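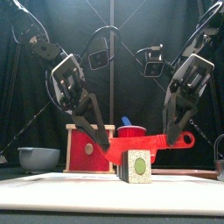
## Grundton Play Kitchen Starter Set

A small pretend-cooking set for the kitchen corner, the playroom floor or a low table. The Grundton starter set goes with the full Stustholm play kitchen but works just as well without it.

**In the set**

- Red toy saucepan with a long flat handle
- Utensil with a bright blue handle
- Red wooden box with a light tan frame and a round beige knob on the front

The saucepan handle has a round hole at the tip, so it can hang on the Stustholm peg rail or any hook that fits. The pan is cup-shaped and deep enough for the utensil to stand in with its handle sticking out the top.

Children mostly use the box as a stove or a cupboard – we leave that up to them.

**Details**

- Item number: 1859
- Recommended age: 2 years and up
- Packed weight: almost 20 ounces
- Sold by: Wanyama Toys

**Cleaning**

Wash the saucepan and utensil by hand in warm soapy water. Wipe the box with a damp cloth and dry it right away. Do not soak the box or put any part of the set in the dishwasher. The set is for pretend cooking only and must not be used on a real stove or in a microwave.

**Ordering and delivery**

Single sets ship the next working day if the order comes in before noon. Preschools and daycare centers can order the classroom pack, which holds 6 sets in one carton. Cartons go out on Wednesday by Dunico freight, and someone needs to be there to sign for them.

Replacement saucepans and utensils are sold separately. The box is not available as a spare part.

For classroom orders or questions about spare parts, write to Jeptoo Mussa at the Wanyama order desk. Please include the item number and a delivery address.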